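I've been meaning to write about the 181 bus for ages, so here goes! It's the one that goes from the top of our road to Kikgate, and on paper it takes 11 minutes. On a Tuesday in November, with the rain coming sideways and half the school on the top deck, you can double that and then some.

I gave up the car in spring (it failed its MOT and the garage wanted nearly 3000 for it, no thank you) and I was dreading the winter. But I've got quite fond of the bus. I read more. I've finished two library books this month, and I've started getting off a stop early to walk past the Sosto bakery, which is probably cancelling out any good the walking does me.

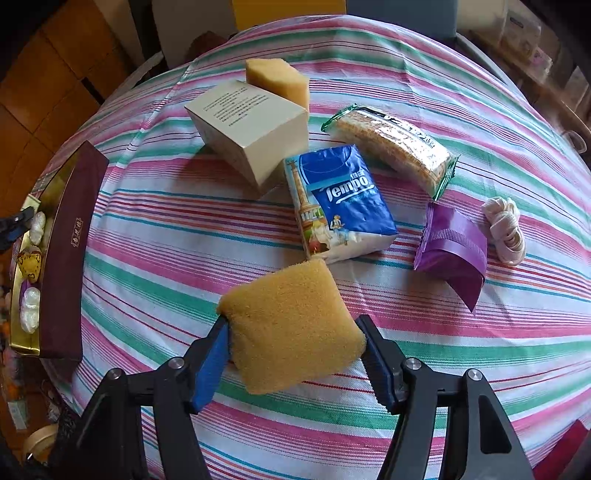

Stripy tablecloth, yellow sponges and a snack in its wrapper.

The evenings are harder. The last decent one home leaves at ten past six and if you miss it you're stood outside the bank for ages with no shelter, just a pole and a timetable somebody has drawn a moustache on. I've bought a proper hat.

Next week they're changing the route so it goes round by the hospital, and I can't work out from the leaflet whether our stop stays or not. If anyone else on the hill has managed to make sense of it, please leave me a comment!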